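Brider Household Records Kit
Section 3: Sorting, boxing and closing

Revised 2021-11-10. Text by Morena Grasso, checked by Kobina Lamptey.

Read Section 2 before you start. You should already have pulled your papers together in one room and thrown out the junk mail. This section covers sorting what is left, packing it, and closing the boxes so they can be put away.

3.1 Before you begin

Clear a table or a stretch of floor. You will need the folders and label sheet from the kit, a pencil, a black pen, and a box for each category you plan to keep. The label sheet has 29 labels. If you spoil one, cut a strip of plain paper and use that.

Note: Remove rubber bands and plastic paper clips now. Rubber bands dry out and stick to paper.
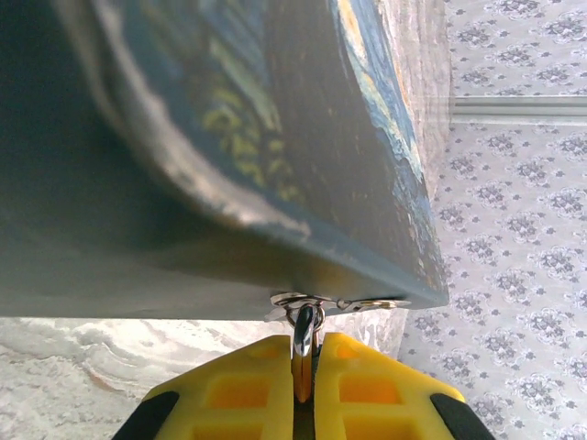
Work through one drawer or pile at a time. If you mix two piles before they are sorted, you will lose whatever order they had, and some of that order may be useful later when you are trying to date a receipt.

3.2 Sorting

1. Make a pile for each of these: home, car, medical, taxes, school, family. Add others as needed.

2. Put each paper face up on its pile. Do not read letters at this stage.

3. If a paper belongs in two piles, put it in the one you would look in first. Write the name of the other pile on a slip and leave the slip there.

4. Set aside anything with a signature in ink, a raised seal or a stamp. These go in the flat folder marked Originals and are never punched or stapled.

5. Put each pile in date order, newest on top.

Caution: Do not shred tax papers until you have checked how long you must keep them. The rules depend on where you live and what kind of return you filed.

3.3 Choosing a box

Any rigid box will do if the folders lie flat and the lid shuts without pressing on them. Measure the inside, not the outside. Folders that have to be bent to go in will stay bent. Look at how the lid fastens as well. A lift-off lid is fine on a shelf but can slide off when the box is carried. A small metal hasp holds better; the usual kind has a shaped plate with a wire loop hanging from it, like the silver one on the dark panel shown with this section. Check that the screws or pins holding the plate do not come through on the inside, where they can tear the top folder.

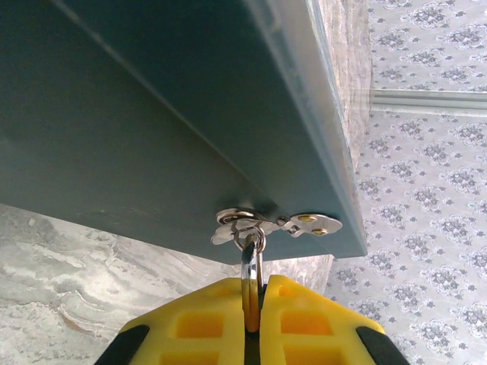
Size matters more than finish. Paper is heavy, and a box you can lift empty with one hand may need two when it is full. Painted and printed boxes are fine, though a hasp of the wire loop kind shown here, on a lobed plate, should be opened by hand and never pried up with a tool. Leave new painted boxes open for a few days before you fill them, so that any smell can clear.

3.4 Packing

1. Line the bottom with one sheet of plain white paper.

2. Stand folders upright in a deep box. Lay them flat in a shallow one.

3. Put photographs in the paper sleeves before they go in. Never pack them loose with documents.
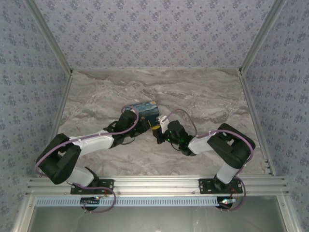

4. Fill any gap at the end with crumpled plain paper. Newspaper ink rubs off, so keep it out of the box.

5. Place the contents sheet on top. List the folders in order, with the first and last year of each.

6. Close the lid and fasten it. If it will not fasten easily, take out a folder and start a second box.

Caution: Do not store boxes directly on a basement or garage floor. Use a shelf or a rack.

3.5 Numbering

Household boxes are numbered from 1000. Boxes that hold papers for another person, such as a parent, are numbered from 2000. Write the number in pencil on the short side of the box and again on the contents sheet. 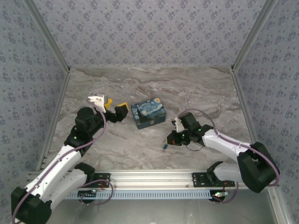

3.6 Yearly check

1. Open every box once a year. February works well for most homes, before tax papers are needed.

2. Feel the paper. If it is limp or smells musty, move the box to a drier room.

3. Add the new papers and update the contents sheet.

4. Replace any label that has started to lift.

Go on to Section 4 for the index book.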